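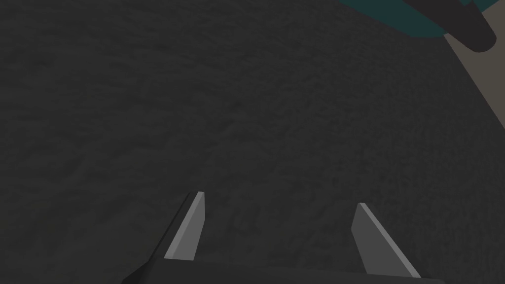 Aletside wrist view comparison

Data card and README, October release

Aletside is a set of simulated wrist camera recordings made for one purpose: finding out how much a policy cares about the fingers it sees at the bottom of its own view. We love this question! Two grippers can have the same stroke and the same closing force and still give a network very different pictures to work with, and we wanted a small, tidy set that lets you try that out in an afternoon.

What you get

There are 230 episodes in all, each up to 350 steps long. Every episode has color frames from the wrist camera, joint positions, gripper opening and the commanded action. Nothing is compressed beyond the usual, so loading is quick and the files open in whatever you already use.

The two controllers we compared are Vodari (joint position targets) and Gralturent (end effector velocity). Both drive the same arm with the same parallel gripper. Start with Vodari if you are new to this, as its logs are easier to read - the Gralturent ones need the config file open next to them. 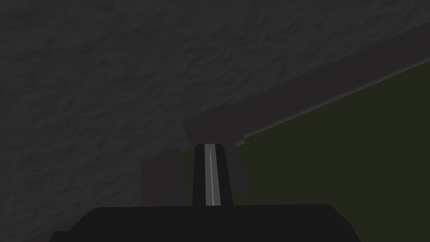

Camera angle matters a lot more than we expected. Sunee Sukprasert set up the wrist mount so that pitch and roll follow the last joint exactly, with no smoothing, and the result is that the horizon swings all over the place. We talked about leveling the frames in a post step and decided against it. A real wrist camera tilts too, and a policy that only works on level frames isn't much use to anybody. If you want level frames anyway, the camera pose is saved at every step and you can rotate them yourself.

Dim frames are kept as well. Please don't filter on brightness before you've looked at what you're throwing away. Győző Somogyi tried it and lost 23 episodes, including several of our favorites.

Known problems

- Finger shading is flat, and the edges are sharper than on real hardware.
- Gripper opening is logged one step late under Gralturent. Shift it before training.
- Some frames have nothing to grasp in view. They are part of the approach and retreat motions and are labeled "travel".
- Depth is missing. We hope to add it! 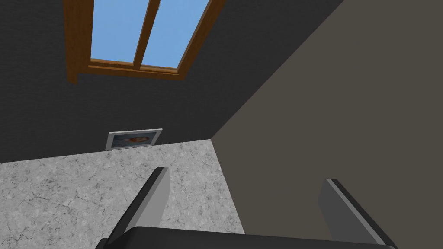
Room surfaces come from a small pool of textures, so a network can learn the room if you let it. Split by room and never by episode. The split file does this for you, and Mwende Mwaipopo wrote a short script that checks your own split for leaks - run it, it takes seconds and it caught two mistakes of ours.

Getting started

Unpack the archive, run the check script, then play one episode with the viewer. The baseline trains for 3,000 updates, which is enough to see the gap between the two controllers without waiting overnight.

Questions and fixes go to Gus Strickland. If you try another gripper model on the same arm, send us your numbers, good or bad. We'd be so happy to list them in the next release.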